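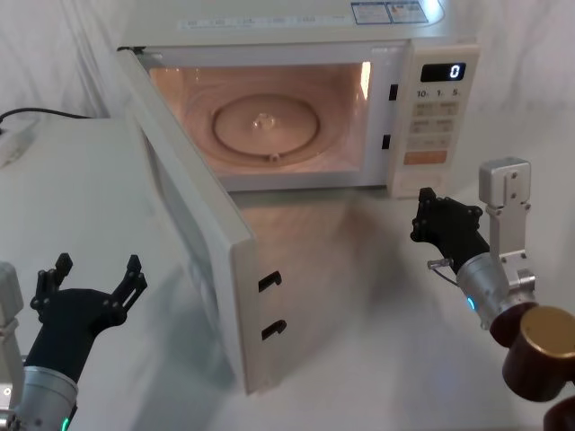
How robots learn from examples

Most machines in a kitchen do one job and need no teaching. A microwave heats food when you press the button, and it does that the same way every time. A robot that has to use a microwave is different. It must find the door, work out which way it opens, put something inside and press the right key. With the door wide open and the lamp on, as it is on this white microwave, the round glass plate is easy for you to pick out. You also know that the buttons are on the panel to the right of it. A robot has to learn both of those things, and it learns them from examples.

What is an example?

An example is a recording of a job being done once, from start to finish. At the Kaltum workshop in Kastside, one example might be "open the microwave door". Another might be "close the microwave door". Each one is short.

While the job is being done, the computer saves two kinds of information. The first is what the cameras see. The second is how the robot's arms and fingers are moving: how far each joint has turned and how wide the fingers are. The two are saved together, so that every picture is matched with the movement that was happening at that moment.

Who moves the robot?

At the start, a person does. The robot doesn't know anything yet, so it can't do the job alone. The person is called an operator. In Kastside the operator stands at a set of handles called the Plemel. When the operator moves a handle to the left, the robot's arm moves to the left. When the operator squeezes, the robot's fingers close.

This is harder than it sounds. You can feel a door handle when you pull it, but the operator can't feel what the robot is touching and has to watch carefully instead. New operators practise for 4 days before any of their recordings are kept.

Why so many?

If you were shown how to open a microwave once, you could probably open a different one at your friend's house. Robots are not as good at this. A robot that has seen only one example may copy it exactly, even if the microwave has been moved a little to one side. Then its fingers close on thin air.

So the operators record the same job again and again, and they change small things each time. They turn the microwave slightly. They start with the arms in a different place. They begin with the door open, or shut, or halfway.

For one job, opening and closing the door, the Kaltum team recorded 479 examples. It took 13 mornings — with a break at eleven o'clock each day, as operators get tired arms.

What about mistakes?

Some recordings go wrong. The fingers slip, or the arm bumps the table. After each morning, the team watches every recording and gives it a label: good, poor or mixed. The poor ones are usually taken out. A mixed one can be useful if the operator made a mistake and then put it right, as the robot will make mistakes too and needs to know how to carry on.

How does the robot use them?

The examples go into a computer program called Varghese. The program looks at a camera picture and guesses how the arms should move next. Then it checks its guess against what the operator really did. If the guess was wrong, the program changes itself by a very small amount and tries another picture. It does this millions of times, and the training takes nearly 19 hours.

After that the robot has a go without the operator moving it. Someone stands close by with a stop button. If the robot keeps getting one part wrong — pressing the wrong key, for instance — the team goes back and records more examples of that part.

Try it yourself

Ask a friend to close their eyes while you tell them how to open a cupboard. You may only say how their hand should move: left, right, up, down, forwards, back, open, close. Go slowly and choose a cupboard with nothing breakable in it. Write down each instruction you give, in order. Then move your friend one step to the side and read out the same list again. See where their hand ends up.

Words to know

Example: a recording of a job being done once.
Gripper: the part at the end of a robot's arm that holds things.
Joint: a place where the arm can bend or turn.
Operator: the person who moves the robot while it is being recorded.
Training: the time when the computer program learns from the examples.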